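Fencing in a hallway, and other news

Apr 3, 2020

So the regional finals are off. You probably guessed that, as everything else is off too, but the email only came through on Tuesday night and I'd been quietly hoping right up until then. I know, I know. The sports hall has been locked since the middle of March and I was still packing and repacking my kit bag as if someone was going to ring up and say come on then, bring your épée.

For anyone new here (hello! there seem to be more of you lately, I suppose we're all reading more blogs), I fence épée for Dindale, badly for the first four years and a bit less badly for the last two. This was going to be the first season I'd qualified for the regionals as an individual. Before that I only ever went as the team reserve, which meant holding people's water and shouting. I'm very good at shouting.

I qualified in January at the Rakena Open, where I came eleventh, and I've told that story on here already so I won't go through it again, except to say that I beat Huia Ashby 15–13 in the round that mattered and she has still not forgiven me. She sends me a message every few days that just says "thirteen". She'd been 10–6 up at one point. If you've never fenced épée, the whole body is target and there's no right of way, so if you both hit together you both get the point. That makes coming back from four down a miserable sort of job, all patience and little pecks at the wrist, and I'm not a patient person. I don't really know where it came from that day.

Anyway. Gergely Pintér, our coach, has taken the whole thing as a personal challenge. The first Monday after the hall shut we all got a training plan by email, with a footwork session for every day except Sunday, point control three times a week and something he calls "quiet blade", where you stand en garde in front of a mirror for ten minutes and try to keep your tip still. I thought that one was a joke. My tip goes round like a wasp over a bin. By minute four my shoulder is burning and by minute seven I hate him.

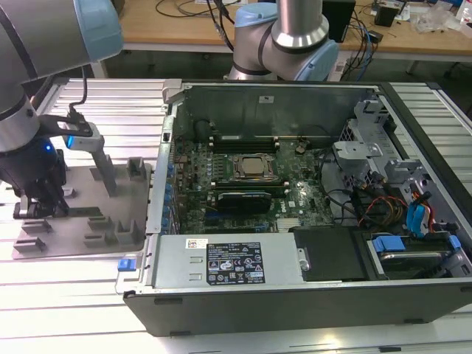
Footwork is the real problem in a flat like mine. A piste is 14 metres long and my hallway is nothing like that, so I get three advances and then I'm in the coat hooks. Gergely says this is fine, because short steps are what I need anyway and I've always covered too much ground. He may be right. What I've been doing is advance, advance, half step, retreat, over and over with the radio on, and then a lunge at the end only if my flatmate is out of the bathroom. The quiet blade thing has started to make sense as well. He wants the hand to arrive first and stop, with the point already where it needs to be, the way that black gripper hangs over the grey plate with its fingers pointing straight down and the arm coming in from up behind it. Mine comes down like someone swatting. I've been trying to think about the elbow less and the fingers more, and on Wednesday I had maybe two minutes where the tip looked almost calm in the mirror. Then the phone went.

The target is an old cushion cover stuffed with towels and tied to the back of the kitchen door. I drew a circle on it the size of a jam jar lid and I'm supposed to hit it 125 times in each session, and misses don't count, so you can imagine how long that took on the first day. My downstairs neighbour, Milagros Cusi, came up to see what the thudding was. I opened the door holding a sword and wearing one glove and pyjama bottoms. She stood a good long way back, as we all do now, and asked if I was all right. I explained. She said she used to play volleyball at school and could I please do it before eight in the evening, which I think is very fair. She has since left me a bag of lemons on the mat.

Club nights have moved to video calls. It's chaos and I love it. There were 24 of us on the last one, which is more than we ever get in the actual hall on a wet Thursday! Cremilda Amaral ran the warm-up from her garden with her dog barging through her legs in the lunges. One of the juniors did the entire thing with a saucepan lid as a guard. We tried a sort of reaction game where Gergely holds up a coloured sock and you have to advance for red and retreat for green, but everyone's picture lags by a different amount so half of us were going forwards while the others went back, and he got crosser and crosser and more and more Hungarian.

We've also got a fitness challenge going with Jurkent, who would normally be the club we can't stand. The idea is that each side adds up its lunges for the week and posts the total on Sunday night, all on trust. They posted 3000 last week. I have my doubts about that, they've only got nine members who turn up, but Cremilda says it would be unsporting to ask. We did fewer and I'm not going to tell you how many fewer. I did my share. My back leg is so stiff I'm going downstairs sideways.
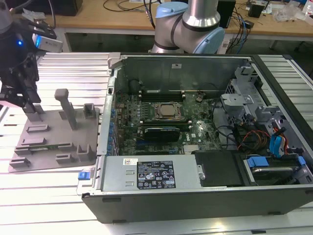 What I miss most, and I didn't expect this, is the boring part. Plugging in the box, finding the one spool that works, somebody always asking whose body wire that is. Asnakech Woldegiorgis and I have fenced each other nearly every week for six years and I could draw you her parry with my eyes shut, and I haven't had a proper bout with her since the end of February. You can't practise distance by yourself. You can do all the steps you like but it's the other person who makes it mean anything, that moment when they shift their weight and you either see it or you don't. I can feel that going rusty already.

Asnakech, by the way, has used the time to do something useful and has rebuilt all her weapons. She took out every spring, cleaned every tip and rewired a blade that I'd have thrown away, and then offered to do mine if I leave them on her step. I've got two épées that fail the weight test whenever they feel like it. For the non-fencers, the tip has to push a 750 gram weight back up or the referee takes your weapon off you and you get a card, and in January I had one fail right before my second bout and had to borrow hers, with a grip two sizes too big. So yes, they're going on her step.

I should say something about Prorora as a few of you have asked. They're the people who were lending us the new scoring kit for the summer, and no, I don't know if that's still happening. Gergely thinks it'll just slide to the autumn. The entry fees for the regionals are being refunded, or you can leave yours in towards next year, and I've left mine in. It felt like a bet on there being a next year.

Does my qualification carry over? That's the question I really care about, and so far we've had nothing. The email said "to be confirmed". Huia is of the opinion that they should scrap the lot and start again, and I can't think why she'd feel that way. If they do scrap it I'll have to qualify again from nothing, and I'd be lying if I said that didn't make me want to lie on the floor for a bit. Eleventh was a very good day for me. I'm not at all sure I've got another one of those in me on demand.

But there's nothing I can do about it from here, so it's back to the coat hooks. My aim is 1000 clean hits on the jam lid by the end of next week (clean meaning the arm goes first and the foot follows, no swatting) and I'll let you know how I get on. If any of you fence and have ideas for things to do in a small space, please put them in the comments. I've already tried the tennis ball on a string. It came off the string – the lampshade is in two pieces and my flatmate has been told it was the wind.

Also, if anyone at Jurkent is reading, I'd love to see a video of all those lunges. Just one would do.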